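Robots at Work and at Home
Handout 6: Can a machine do the chores yet?

Print this page | E-mail this page

Read this before Tuesday's class. Bring the worksheet from Handout 5 with your list of chores filled in. We will use it in the second half.

1. Where we left off

Last time we looked at machines that do one job in a fixed place. A dishwasher is one. So is the box sealer on the packing line at Slanina. Both work well and neither one has to find anything. A person loads the dishwasher, and rollers bring the boxes to the sealer at the same height and the same angle every time.

This week's question is about the jobs in between, the ones a person does by hand without much thought. Clearing a table. Putting groceries away. Sorting returned parts into bins. We want to know which of these a machine can do today, how well, and what it would take to trust it.

2. What counts as a chore

For this course a chore has these features:

- It is made of short steps, most of them picking something up and putting it somewhere.
- The things involved change from day to day.
- No one sets the room up for the machine first.
- Someone notices if it is done badly.

The third feature is the hard one. Most published results come from a setup where the table is at a known height and the camera has been placed with care. That is fair as a starting point. It is a long way from a kitchen on a weekday morning.

3. Picking up and putting down

Take a small task: "Put the cereal bar in the bowl." A child of two can do it. For a robot arm with a two-finger gripper it breaks down as follows.

a) Find the bar. The camera has to tell the bar apart from whatever is near it. A wood table with strong grain can confuse a weak vision system, and so can dark things on a dark surface.

b) Choose where to hold it. A long, flat bar can be held across its width or across its thickness, near the end or at the middle. Some of these holds make the next step impossible.

c) Close the fingers. Too little force and the bar slips or swings. Too much and a real bar crumbles. A gripper that has only "open" and "closed" settings will do badly with food.

d) Move to the bowl. The arm must clear the rim, and so must the thing it is holding. Beginners often plan a path for the hand and forget that the load makes the hand longer.

e) Let go. The release height matters. From too high the bar bounces or tips over the rim. From too low the fingers hit the bowl.

f) Check. Did the bar end up in the bowl? Many systems skip this step and count the job as done when the fingers open.

Step (d) is easier to think about with the view from the gripper's side, where the fingers themselves hide part of the target. 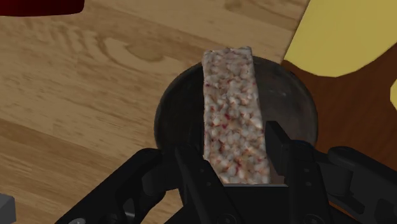 Fig. 1. Simulated gripper holding a cereal bar, with the bowl behind. Part of the bowl is hidden by the gripper.

Look at how much of the bowl the machine has lost sight of at this point in the task. A second camera helps, and so does a memory of where the bowl was before the hand got in the way. Memory fails if someone moves the bowl. In a home, someone will.

Note also that a single view does not tell you the distance between the bar and the bowl very well. Lined up in the camera is not the same as lined up in space. We will come back to this in Handout 7 when we cover depth.

4. Why practice in simulation

Fig. 1 is computer-rendered. A large share of robot training is now done this way, for plain reasons. Simulated bowls do not break. You can run the same task overnight with the bar in a new spot each time. You can change the table, the light and the shape of the bowl without buying anything.

The weak points are known too:

- Contact is hard to model. Real food bends, sticks, sheds crumbs and leaves grease on the fingers.
- Things in a simulation tend to be clean and whole. Real wrappers are half torn.
- Light in a real room changes by the hour.
- The robot's own joints wear and loosen, and a simulated arm does not unless someone adds that in.

A policy (the learned rule that turns what the camera sees into movement) may do very well in simulation and poorly on a bench. The difference is called the sim-to-real gap. When you read a success rate, the first thing to ask is which side of the gap it was measured on.

5. Reading a success rate

Our worked case is the Tuvcombe exercise, which earlier sections of this course ran in June. The task was to move one small item from a table into a container. The simulation stage logged 3313 attempts. The bench stage had 200. Do not put the two sets together into one figure. They answer different questions, and the larger set would drown out the smaller one.

Suppose a machine gets a simple pick-and-place right 95 times in 100. That sounds good. Now suppose clearing a table after dinner takes 60 of these moves. If the moves are independent, the chance of getting through all of them without a single error is under five percent. Work this out yourself before class (0.95 raised to the 60th power).

On a shop floor this may be acceptable. A stopped line has a light on it, and a worker walks over and fixes the jam. At home there is no one on shift. If you have to stay in the room to watch the machine, you could have cleared the table yourself.

So there are at least two measures you need:

Success per step — how often one move goes right.
Help per hour — how often a person has to step in.

The second is reported far less often. It is the one a buyer cares about.

6. Shop floor versus home

Shop floors have advantages that are easy to forget. The floor is level. The parts come from a list. People are trained to stay behind a line. If a part is hard to grip, the supplier may agree to change the tray it comes in.

The Palside parts counter is a case in the middle. Staff there sort returned items into bins by hand. The items are all in a catalog, which helps, but they come back dirty, in the wrong bag, or missing a piece. The trial arm handled the boxed items and passed the rest to a person. Staff thought it was useful on slow afternoons and in the way on busy ones. Both views are in your reading packet.

Homes have almost none of these advantages, and one that is often missed: speed matters less. If the laundry takes four hours to fold while everyone is out, few people will mind. A slow and careful machine can be worth having at home when it would be useless on a line.

7. So, can they?

A rough guide for class discussion. You may disagree, and you should bring reasons.

Fairly reliable now: moving rigid items of known shape between known places; vacuuming open floor.

Works in trials, with someone nearby: loading a dishwasher with a fixed set of dishes; sorting mixed boxed goods; moving small food items into a bowl.

Not there yet: making a bed with someone's things on it; cleaning a refrigerator; anything that calls for judging whether an item is trash.

The last group has little to do with grip strength or camera quality. A torn receipt on a counter may be garbage or may be needed for a refund. The machine would have to know something about the household.

8. For class

1. Pick one chore from your worksheet. Break it into steps as in section 3. Mark the step you think would fail most often.

2. For the cereal bar task, write a check for step (f) that a camera could carry out. Say where the camera should be and why the gripper would not block it.

3. Using the Skindar reading, find one claim about household robots and state whether it was tested in simulation, on a bench, or in a lived-in home. If the reading does not say, write that down.

4. How many times in an evening would you put up with a machine asking for help? Give a number and defend it.

Answers to 1 and 2 are handed in on paper. Keep them to one page each. Drawings are fine and count toward the page.

Next handout: Depth, distance and touch.

Contact the course office | Copyright, all rights reserved | Back to top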